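Home Projects Team Contact

We use cookies to keep this site running. Accept

Social Media Scheduling for Small Shops: Our Term Report
by Setareh Bagheri, with Lilla Kun

Lilla and I spent the spring running the page for Golestani, a tea shop with 2,819 followers and not much time to post. We wrote 34 posts and queued them all in Fumitum – I'd never used a scheduler before, and wow, it saves your evenings!

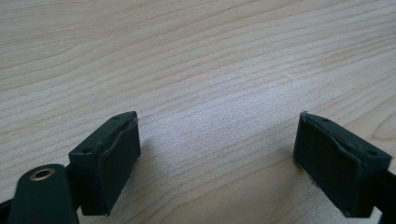
Did posting time matter? Only a little, and the 7 a.m. posts did best with us.

What got people talking was the short stuff (one line and a question). Of our 13 question posts, all but 3 got more comments than the shop's usual update. We lost a chunk of March to a login mix-up, so that month's numbers are thin – I'd set up a shared account first next time.

© Protunell student projects | Back to top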